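The Jigsaw Winter

My aunt left me her house in Festham, a savings account with five dollars in it, and a jigsaw puzzle with no box.

I should back up. The five dollars was a minimum balance thing, she'd moved everything else over to my mother years before, and I didn't mind. The house was the part that mattered. It had a green porch and a furnace that knocked, and it sat on Michalski Street right where the hill gets steep enough that the mail carrier makes a face. I'd spent every summer of my life there until I was old enough to have a job, and then I'd spent approximately no summers there, and I felt lousy about that the whole drive up.

The puzzle was in a pillowcase on the top shelf of the linen closet. A pillowcase! Flannel, tied shut with kitchen string. There was an index card pinned to it and all it said, in her slanty handwriting, was "500, all white, don't cheat."

I sat down on the edge of the tub and laughed until I had to blow my nose. She'd been threatening me with an all-white puzzle since I was maybe eight. We used to do them together on the porch, barns and hot air balloons and that one with the hundred cats, and I was a terrible cheat. I'd hide a piece in my sock so I could be the one to put in the last one. She always knew. She'd just sit there stirring her tea and say, "Well, I guess the factory shorted us," and wait for me to crack.

So I took two weeks off work. I told my boss I was sorting out the estate, and I was, a little bit, between the hours of nine and ten in the morning. The rest of the time I did the puzzle.

You'd think the edges would be easy. The edges were not easy. The edges took me until the weekend, and I'm counting the evening I swept half of them onto the rug with my elbow reaching for a cracker. After that I got a routine going. Coffee, radio, sort by shape, swear, more coffee. I had a saucer for the ones with two knobs and a muffin tin for everything else. By the first week of December I was dreaming in white. I'd close my eyes and see nothing but one big pale field with no way to tell which end was up.

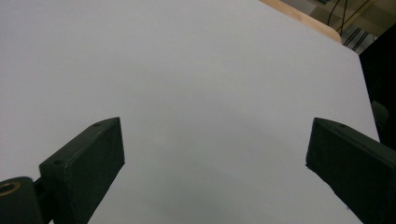
White, and then more white.

There was a hardware store down the hill called Zanditz, and I started going in there most afternoons just to look at colors. I'm not kidding. I'd stand in front of the paint chips for ten minutes like a person at a museum. The woman at the register figured I was redoing the kitchen and I didn't correct her, so then I had to keep it up. She asked what I was thinking for the cabinets. I said yellow. She said, "Yellow like butter or yellow like a school bus?" and I went home with four samples and a brush I did not need.

That was how I came to paint the kitchen. One cabinet door, to see. Then the one next to it, because you can't have one. It was butter in the end. I think my aunt would have hated it for a week and then told everybody it was her idea.

I also ate at the Grutero more than I should have. It's a diner, or it's half a diner and half a place where you can get your keys copied, and the special costs fifteen dollars now, which made the man on the next stool shake his head every single time he ordered it. He asked me once what I did all day up there in that house. I told him about the puzzle. I told him about the pillowcase and the card and the sock. He thought it over with his mouth full and said, "So who's got the last piece?"

I put down my fork.

I swear to you it had not crossed my mind. I'd been at it for nine days, with my saucer and my muffin tin, and not once had I stopped to think about what kind of woman ties up a puzzle with kitchen string and writes "don't cheat" on it. Those were not the words of a woman who was going to play fair.

I went back up the hill so fast I got a stitch. I did the only thing I could do, and that was finish. I stayed up until two, and then until three. The furnace knocked, the radio went to that overnight show where people call in about their cars, and piece by piece the hole got smaller, until I had a thing the size of a dinner plate, and then the size of a playing card. Then I ran out. The saucer was empty. I turned the muffin tin upside down and banged on it. I turned the pillowcase inside out and shook it over the rug and got lint.

One gap, a little left of the middle, shaped like a fat man waving.
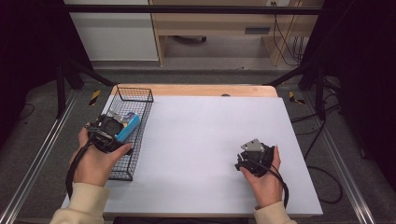 I looked for that piece for three days, and I looked the way she would have hidden it, meaning I tried to think like somebody with all the time in the world and a mean sense of humor. Not in the tea tin (obvious). Not in any of her socks, and she had a drawer of them, every pair rolled up like a fist, and I unrolled them all. I emptied the junk drawer, which wasn't a drawer by then, she'd graduated to baskets, the black wire mesh kind, long and shallow, where any small thing you drop in is lying there in plain view and you still manage to look straight past it. Rubber bands. A church key. The string, a whole ball of it. I took the backs off picture frames. I took the lid off the toilet tank, and I'm not proud of how hopeful I was.

On the third night I gave up and called my mother, and I told her the whole thing, and she was quiet so long I thought the line had dropped.

"Did you check your own room?" she said.

I hadn't. I'd been sleeping on the couch. I'd told myself it was on account of the furnace, that it was warmer down there, but really I hadn't wanted to go in and see it turned into a sewing room or a place for boxes. I went up with the phone still on my ear. It was all just how it had been. Same bedspread, same lamp with the crooked shade. There was dust on the windowsill and none on the pillow, and I had to stand in the doorway for a minute over that.

At the foot of the bed, where I used to kick off my sneakers when I came in from the yard, there was one sock. It was a kid's sock, red stripes, gone gray at the heel. One of mine. She must have kept it close to thirty years.

"Well?" my mother said.

I could feel it through the cotton before I got it out. It had a knob for a head and an arm up in the air.

I'd love to tell you I marched downstairs and put it in. I got as far as the table. I held it over the gap and I could see that it was going to fit, and the guy on the radio was explaining about a transmission, and my mother had started crying a little on the other end, or else she was laughing, they sound about the same with her.

"I think the factory shorted us," I said.

And I put it in my sock and went to bed.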